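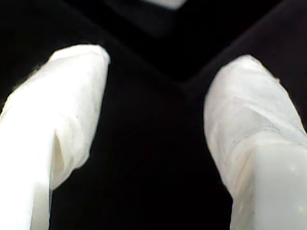

June, second afternoon with the Belay gripper kit, the one Drulon sent us on trial. I like it more than I expected to, and I've been trying to work out whether that's fair or whether I'm just charmed. Changing over took me most of the morning — my own fault, I skipped a page of the manual — but once it was on, it behaved very politely. Drulon quotes 1000 cycles for a set of finger covers, and I'd be happy with 500 at our prices.

Moved on to tray work after lunch, a snack bar and a white block, black tray.
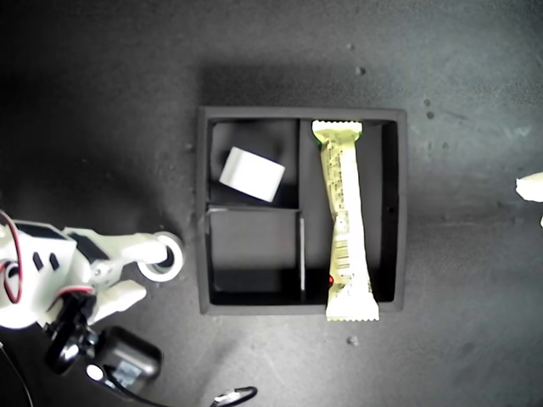 Reece Haworth thinks we should ask for a second set of covers before signing anything, and would like the Nulteleo quote beside this one first.

Will write to both before I go home.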